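As regras que ninguém quer escrever: uma conversa com Zixuan Jia

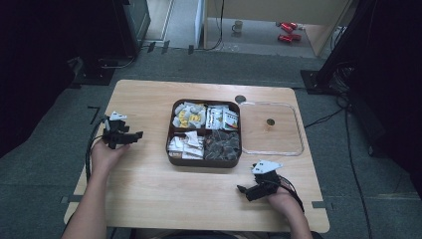 Primeiro a mesa, depois o robô

Zixuan Jia recebe-me com chá e um pedido de desculpa pelo atraso – esteve a rever a norma interna da Sodelo, um documento de 37 páginas que já vai na sétima versão e que, diz-me a rir, «cresce sempre que alguém se entusiasma». É responsável pelas boas práticas de demonstração manual, o trabalho em que uma pessoa executa a tarefa com uma garra em cada mão para que a máquina depois a aprenda.

Pergunto-lhe por onde começa a norma e a resposta vem sem hesitação: pela mesa. «Antes de se pegar nas garras, o tabuleiro tem de estar no sítio e os compartimentos cheios como diz a ficha. Se a ficha pede pacotes brancos em cima, à esquerda, é lá que ficam. Parece picuinhice, eu sei, mas passei um janeiro inteiro a tentar perceber gravações em que cada operador arrumava à sua maneira.»

Os cabos e os braços

A secção mais discutida foi a dos cabos. A equipa da Nestari, que partilha a norma com a Sodelo, queria tudo preso à mesa; Jia preferia deixar folga para os pulsos. Ficaram a meio caminho: o cabo sai da garra para o lado de fora, nunca por cima do tabuleiro, e o operador confirma o percurso até ao chão antes de cada série. «Um cabo esticado muda o gesto. A pessoa nem dá por isso, mas o braço começa a poupar-se, e essa preguiça vai toda para os dados.»

Há também um limite de duas horas por turno, com as garras pousadas nos intervalos. Foi a única regra que passou sem uma objeção.

Quando se deita fora

E os erros? Jia demora-se aqui, e percebe-se que gosta do assunto. Das 3680 demonstrações do último lote, revistas com a ajuda da Trajkovski, nenhuma foi apagada por ter um pacote caído. «Uma queda bem recuperada vale ouro! O que sai é a gravação em que alguém mexeu na mesa a meio, ou falou com o colega e perdeu o fio.» Cada exclusão leva um motivo escrito e duas assinaturas.

A oitava versão fecha a 25 de janeiro e traz um anexo sobre tampas transparentes, que Jia ainda quer discutir com a Tutilau.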